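Levente Oláh
@levente_surfaces
July 20, 2022

1/ Thread on gloss and why matte tabletops look worse after a year of cleaning than glossy ones do.

2/ Gloss is measured as reflected light at a fixed angle. 60 degrees is the default. For low-gloss finishes you switch to 85, and a lot of spec sheets don't.

3/ A matte finish scatters light off a fine surface texture. Scrub it with an abrasive pad and you flatten the peaks. Gloss goes up in patches, where people wipe hardest.

4/ You can't buff that back out. Polishing raises gloss further. The options are refinish the whole top or live with it.

5/ We ran 825 wipe cycles on two matte finishes, Kornura and Zarine, same cloth, same load. Kornura started at 7 gloss units at 85 degrees and ended at 19. Zarine barely moved. Cleaner was plain dish soap in water.

6/ Glória Amaral repeated it with a melamine sponge and got visible patches much sooner. Melamine foam is an abrasive. It's sold as a sponge, so people treat it like one.

7/ Color matters less than you'd think. Pale tops hide burnished spots under even light and show them under a low side lamp. Dark tops show them all the time. 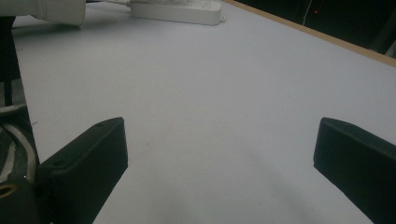
Pale matte top, even light.

8/ If you're inspecting one, turn off the overheads, put a lamp at table height, and look toward it from the far side.

9/ Replies asking about oil finishes: different problem, different thread. Leonilde Pinheiro has the data on those.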